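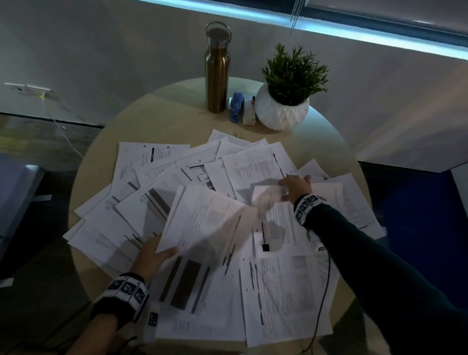 3.2 Sorting mixed paper records on a table

The second task covers the sorting of loose household and office paper. We chose it after a survey of small offices, carried out in May, in which staff named unsorted forms and statements as the clerical job they put off longest. Paper is hard to study in a tidy way. Sheets overlap, slide under one another and stick at the corners, and the top page of a pile says little about the pages below it.

The sheets came from a stock of 4000 printed pages prepared for the study. Most are forms and statements with ruled tables and boxed sections, and names and account details were blacked out before printing. For each session, 840 pages were drawn from the stock and shuffled by hand. They were tipped onto the table in batches, and the person sorting was asked to make four piles: forms to be filled in, statements, letters, and pages to be shredded. No order of work was given.

Figure 4 shows a sorter at a round wooden table with both hands in the papers, the left lifting the edge of a sheet and the right resting on another page. The sheets cover almost all of the tabletop, and a few hang over the rim. With this much overlap, a page can often be judged only by the strip that shows, such as part of a table or a thick dark bar.

Figure 4. Sorting loose printed pages on a round table. Both wrists carry patterned marker bands.

Two ways of working were common. In the first, the sorter squared the batch into a single stack and dealt pages off the top. In the second, the pages stayed spread out and the sorter picked out all of one kind before moving to the next. People who began with the spread often changed to the stack once the easy pages were gone. The change usually came when there was no free table left for a new pile.

Table shape mattered more than we expected. On a round table the outer piles had no straight edge to line up with, and they drifted into the unsorted pages as the batch was worked. Sessions at the Hartono site used a long desk, and mixed piles were less frequent there. We did not control for desk height.

A page was scored as sorted when it lay fully inside its pile at the end of the session. Pages on the floor were scored as missed, even where the sorter had plainly meant to come back for them. The time limit was 900 seconds per batch. Batches that ran over were stopped and scored as they stood.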